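From: Bernadette Montoya
To: soft-handling list
Subject: Re: left finger not letting go on the knitwear task

Hello Guido, hello all,

Sorry for the slow answer, I wanted to sit down with a cup of tea and go through everything properly before I said something daft.

Guido Colombo wrote on Wednesday:
> We have had 13 bad folds out of 100 on the jumpers since we moved
> to the Ustetham flat. The fingers close well enough, but when we
> let the trigger go the left one hangs on for a moment and drags
> the knit with it. Si-woo thinks it is the linkage, I think it is
> the pads. T-shirts and tea towels are fine. Has anybody else had
> this, and should we stop?

First of all, yes, please do stop, at least on the knits, and don't feel bad about it. We lost far more time at Harier by carrying on and hoping. And thank you for writing it up so clearly – it's a treat to get a fault report with the good runs counted as well as the bad ones.

I think you may both be right. Have a look at the garment laid out flat.
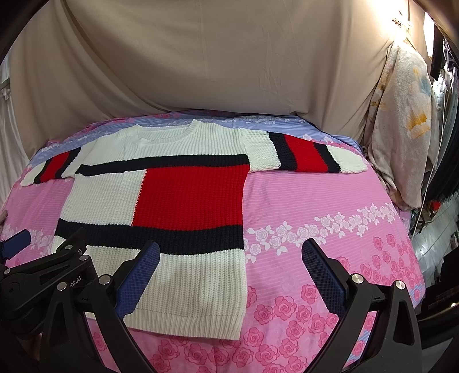

The striped jumper, spread out on the bed with the fingers open.

It's a chunky, ribby sort of yarn, and those blue pads have a fine grid texture on them. On a tea towel that's lovely, as you get your grip without having to squeeze. On wool like this I'd worry about a strand working its way into the texture, and then the finger opens and takes the stitch along. Ximena Mansilla had much the same trouble on the Ho handset a while back, and hers went away for a bit when she brushed the pads and then came straight back, so she was sure she'd fixed it twice over (she's on this list and will forgive me, I hope).

That doesn't let the linkage off, mind. If it were only the pads I'd expect the right finger to hang on now and then too, and you say it never does. So do get Si-woo to work the left one by hand, slowly, with nothing in it, and feel for a tight spot just as it starts to open. Fluff gets into the joints and you'd never see it from outside.

The other thing is how the knit is bunched when you go in for the grab.
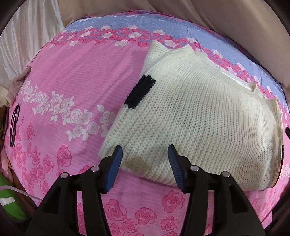

Filed under: Faults / Grippers / Slow release

With the jumper folded over on itself you've got peaks and layers standing up, and the yarn has rows of little holes in it, so there are plenty of places for a fingertip to catch. I'd try five grabs on the flat part and five on a fold, and write down which ones drag. Please keep your own fingers well out of the way while you do it. Tobias Wojcik had a nasty pinch freeing a cardigan last March because he reached in before letting the trigger right out, and he was off typing for nine days.

As for the 13, I'd mark them as faulty and keep them in a folder of their own. Skuso will want to see them if it does come down to the linkage, and they always ask for the bad runs first.

Do let us know how you get on, and give my love to Si-woo.

All the best,
Bernadette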